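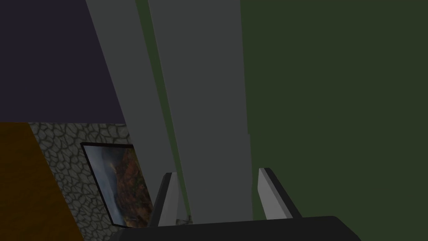 The league has been told by its clubs that a shortened final series is better than none, and Pomgate's reply to the draft schedule asked for a best-of-three format in place of the usual best-of-five. Kullberg supported the request in writing. Gowda asked for the original format to be kept, with games two days apart.

The basketball season was suspended on Tuesday, March 24, 2020, with 20 regular-season games left to play. Under the draft, those games would be dropped and the standings frozen. Seedings would be set by win percentage, as the clubs have not all played the same number of games. Ties would be broken by head-to-head record, then by points differential.

Pomgate would take the top seed on that basis and Kullberg the second. Gowda and Tilell finished level on percentage. Gowda holds third place on head-to-head results, despite a points differential 188 worse than Tilell's.

The semi-finals would pair Pomgate with Tilell and Kullberg with Gowda. All games would be held at the Tilell arena, which seats 2330. Attendance would be capped at 600 if spectators are allowed, and season ticket holders would have first claim on seats. Otherwise the doors would stay closed and the games would be streamed.

Rosters would be locked at their current state. A club that has released an import player could not sign a replacement, but could call up a player from its development squad.

A revised schedule is due in May. Training at club facilities remains suspended until then.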